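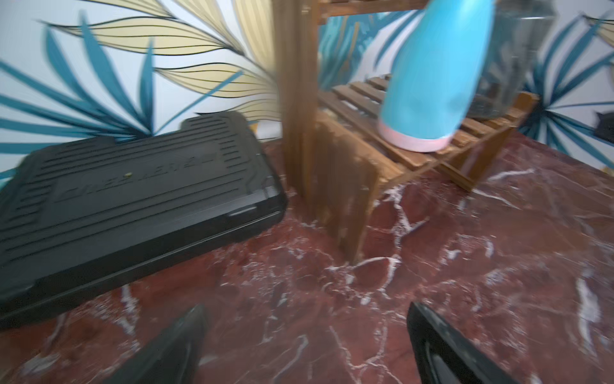

Foto: Marjatta Miettinen

Bueno, hilo sobre mi clivia, que lleváis desde octubre preguntándome por ella y ya me da vergüenza no contestar 🌿

La compré en el vivero Toivonen hace casi 55 semanas. Era un esqueje con dos hojas y una raíz que daba pena verla. Hoy tiene hojas nuevas, anchas, verde oscuro, y ha echado un hijuelo por el lado izquierdo!!

Luz: ventana al norte, nada de sol directo. En verano la tuve una tarde en el balcón y se le quemó una punta, ahí sigue la mancha marrón.

Riego: poco. Meto el dedo en la tierra y si noto humedad la dejo en paz. En invierno puede pasar un mes entero sin agua y ni se entera (las raíces son gordas y guardan reserva).

Sustrato: el de orquídeas de Givier mezclado con tierra normal y un puñado de perlita. Joonas Lindqvist me dijo que con turba solo se le pudrieron las suyas, así que turba sola no.

Para que florezca necesita pasar frío, sin heladas. La mía está desde ayer en el rellano, que es lo más fresco de la casa.

Ojo si tenéis gatos o perros, es tóxica. La mía vive en alto.

El hijuelo no lo separo hasta que tenga cuatro hojas por lo menos. Y ya está prometido, no me lo pidáis más 😅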